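Kurkon bin picking, progress report to the Veres fund
Trostthorpe workshop, September 24, 2023

Hello all,

I promised you the bad news along with the good this time, so I'll start with the bad. We lost most of two weeks to a fault, and it was a safety matter as well as a nuisance, so you should hear it from me in full.

We were in the middle of the long run you're paying for, the one where the arm picks mixed small parts out of the metal bin. The plan was 2808 picks. At pick 1017 the gripper went down for a part near the wall, the cell's force limit should have tripped, and it didn't. The arm kept pushing until I hit the stop. No one was hurt (I was outside the line, as the rules say), but the fingers were bent and the bin had slid on the table.

It took me far too long to find the cause. I blamed the camera first, then the cables, and I spent a whole day swapping things that were perfectly fine. The trouble was in Ulia, our control program. When I updated it in March I changed how it reads the force sensor, and after a long run the reading could freeze at its last good value. So the arm thought it was touching nothing at all! My mistake, and a scary one.

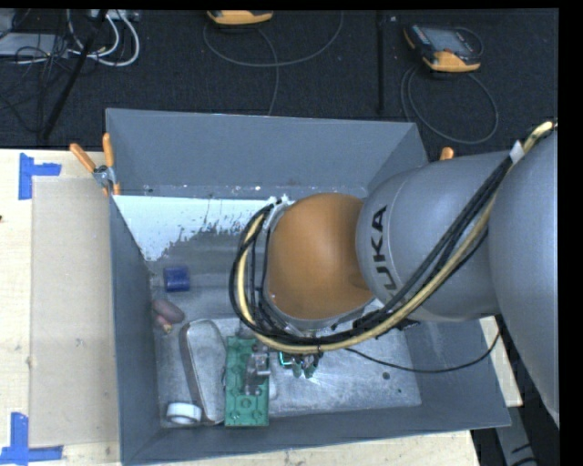 The fix is in now. Ulia checks that the force reading is fresh before every downward move, and if it's older than 20 milliseconds the arm stops and waits for a person. I also cut the approach speed near the walls, which costs us some time per pick – I can live with that and I hope you can too. The bin is held with clamps, and I go over them each morning before power goes on.

Since the repair I've done 200 picks with the sensor unplugged at random moments, and it stopped properly every time. That's a decent start, but I want a full-length run before I call it solved.

Money is fine. New fingers came out of the spares line. What I need from you is a yes to moving the final run back by two weeks, plus a word on whether you want the fault log attached to the next report or sent separately.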